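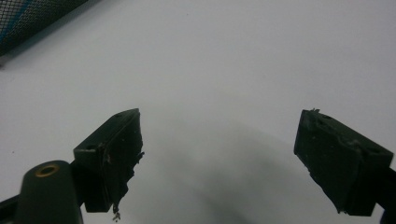 ## Visita a Hudodeo: pinzas de mano, recambios y lo que hay que presupuestar

Fuimos a la nave de Hudodeo, en el polígono de Zorkthorpe, Nermin Bayram y yo. La idea era ver cómo trabajan con las pinzas manuales de recogida de datos antes de cerrar nuestra petición de equipamiento, que tiene que estar entregada en abril. Nos recibió Berkay Dağdelen, responsable del taller, y a media mañana se incorporó Canan Canpolat, que lleva las compras.

Llegamos a las nueve y cuarto. El acceso para visitas está por detrás, junto al muelle de carga, y conviene avisar por teléfono porque el timbre no se oye desde dentro. Aparcar no es problema.

### Los puestos

Los puestos ocupan una sala larga en la planta baja. Cada uno tiene mesa, luz de techo regulable y un estante para los objetos de la tarea: bolsas, fundas de malla, ropa, recipientes de cocina. El operario lleva la pinza en la mano y repite la tarea con pequeñas variaciones. Al terminar la serie cambia de objeto o pasa al puesto siguiente. Se trabaja en dos turnos y los puestos se reasignan al empezar cada uno.

Tienen 17 pinzas en uso. Las de dedos de color verde oscuro son las que más nos interesaban, por ser el formato que habíamos previsto pedir. Por la cara de arriba están bastante enteras, con sus dos agujeros pequeños en cada dedo. La cara interior, la que agarra, es otra cosa: se ve áspera, con material que se levanta en escamas por el borde y algún fragmento colgando. En el dedo derecho hay además rebabas en el canto. Junto a la base asoma un anillo de color latón, metido en el plástico.

Pregunté a Berkay por la vida útil de esas superficies. Su respuesta fue que depende de la tarea mucho más que de las horas. Con tela el agarre dura. Con cartón, malla rígida o piezas con aristas se estropea en pocas semanas. No llevan un registro por tarea, solo una hoja por pinza con la fecha de cada cambio, y reconoció que les habría venido bien tener las dos cosas desde el principio.

### Qué cuesta cada cosa

Canan nos enseñó la hoja de gastos del último pedido. Los precios son sin impuestos y sin portes:

- Pinza completa, montada y calibrada: 1290 euros.
- Juego de dos dedos con almohadilla puesta: 114 euros.
- Almohadilla suelta: la cortan ellos de plancha y no la imputan por unidad.
- Calibración después de cambiar dedos: se hace en casa, con tiempo de taller.

Nuestro borrador solo tenía la primera línea. Habíamos multiplicado el precio de la pinza por el número de puestos y añadido un margen general para imprevistos. Canan fue clara en este punto: el recambio de dedos es un gasto corriente y tiene que ir en su propia partida. Si se mete en imprevistos, se agota antes del verano y luego hay que pedir autorización para cada compra pequeña.

También nos aconsejó pedir los juegos de dedos junto con las pinzas. El proveedor, Barrientos, agrupa los envíos y el plazo para un pedido de recambios suelto se alarga bastante. En Hudodeo estuvieron 3 semanas con puestos parados por esperar un paquete de dedos, y desde entonces guardan un juego por pinza en el armario.

### Cambiar el dedo o cambiar la almohadilla

Es la duda que traíamos de casa y le dedicamos buena parte de la mañana. Cambiar solo la almohadilla es barato, pero hay que raspar el adhesivo viejo, limpiar la cara, pegar y dejar reposar. Berkay lo hace al final del turno para que la pinza esté lista al día siguiente. Si queda resto debajo, el material nuevo se despega antes que el anterior.

Cambiar el dedo entero es rápido, pero después hay que comprobar el cierre. Para ellos la regla práctica es mirar el plástico: si la cara sigue plana, almohadilla nueva; si está comida o tiene mellas, dedo nuevo. Los dedos retirados van a una caja y de vez en cuando recuperan alguno para pruebas.

Nermin preguntó si merecía la pena imprimir los dedos nosotros. Lo han probado. Las piezas salen bien, el problema está en los insertos metálicos, que hay que colocar con calor y rectos, y con varios torcidos perdieron más tiempo del que ahorraban. No lo descartan para cuando tengan a alguien en el taller toda la jornada. En nuestro caso yo lo dejaría fuera del primer año.

### La alternativa de Evia

Antes de comer vimos una pinza de la serie Evia, que están evaluando. Tiene los dedos atornillados por fuera y se cambian sin abrir el cuerpo. Es más pesada. Yasuo Sugiyama, operario del turno de mañana, la había usado una jornada completa y nos dijo que la muñeca lo nota a partir de la segunda hora. Todavía no tienen precio cerrado de recambios, así que no la podemos comparar en serio. Canan quedó en mandarnos la oferta cuando la reciba.

### Otros gastos que no teníamos

Apunto los que salieron durante la conversación, sin orden:

- Superficies de mesa claras y mates. Se ensucian con los restos que sueltan las almohadillas y hay que limpiarlas o cambiarlas a menudo.
- Objetos de tarea. Las mallas y las bolsas se deforman, y a partir de cierto punto ya no sirven para la serie.
- Una pinza de reserva como mínimo, guardada y calibrada.
- Horas de taller. En Hudodeo las revisiones ocupan la primera media hora de cada turno.
- Adhesivo. Caduca, y el bote grande sale más caro si se tira la mitad.

### Qué cambiaría en nuestra petición

1. Separar equipos y recambios en dos partidas.
2. Incluir un juego de dedos por pinza en el pedido inicial, más la pinza de reserva.
3. Preguntar a Barrientos si mantiene el precio del juego durante todo el año.
4. Preparar la hoja de registro antes de que lleguen las pinzas, con columna para la tarea y para el motivo del cambio.
5. Reservar horas de taller. Perihan Ağca tendría que confirmar cuántas puede ceder su equipo.

Queda sin resolver quién revisa las pinzas en nuestro segundo turno. En Hudodeo lo hace el propio operario con una lista de comprobación plastificada - Berkay nos dio copia y la he dejado en la carpeta del proyecto.

Salimos a la una y media. Si alguien más quiere ir, prefieren grupos pequeños y por la mañana; el contacto para concertar la visita es Canan.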